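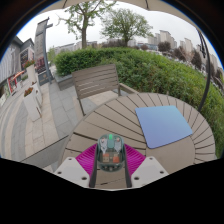 Working outside: notes on the courtyard tables

The round tables in the Caltstead courtyard are open for work again from June, 8 a.m. until the building closes. Bookings go through the front desk on extension 119. You can also just sit down if a table is free.

A few people asked last season why their mouse pointer jumped around out there. The tabletops are made of narrow slats with gaps between them, and an optical mouse does not track well when it crosses a gap. The smooth disc in the center is fine but too far to reach comfortably. A mouse pad fixes it. Rocío Ñahui at the desk has blue ones to lend, and they can stay out overnight if it's dry. Please bring them in if rain is forecast — the last batch curled at the corners and had to be thrown away.

See-through mice can be a nuisance in direct sun. Yhon Arango uses one and says the pointer drifts in the late morning, when the light comes straight down on the shell. He turns his chair and puts his own shadow over it. Others may find a trackpad easier at that hour.

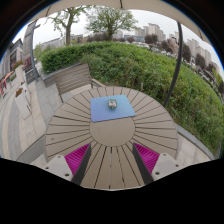 Small things are best kept on the pad as well. Pens, memory cards and USB receivers go through the slats if they land the wrong way, and Abelardo Escobar spent part of a lunch break looking for a receiver in the planting bed. If you bring a jar or a cup, set it in the middle of the pad, where the surface is flat. Paper needs a weight on it most afternoons.

The chairs should go back under the tables when you leave. The stone walkway is the route to the bike shed and it gets narrow with the chairs pulled out.

There is no power outdoors, so charge up first. The wireless signal reaches all the tables except the one nearest the gate. Eliseo Becerra is getting a price for a second access point and will report back in the next issue. The first quote was $635 — more than we have set aside.

Lost property from the courtyard is in room 200.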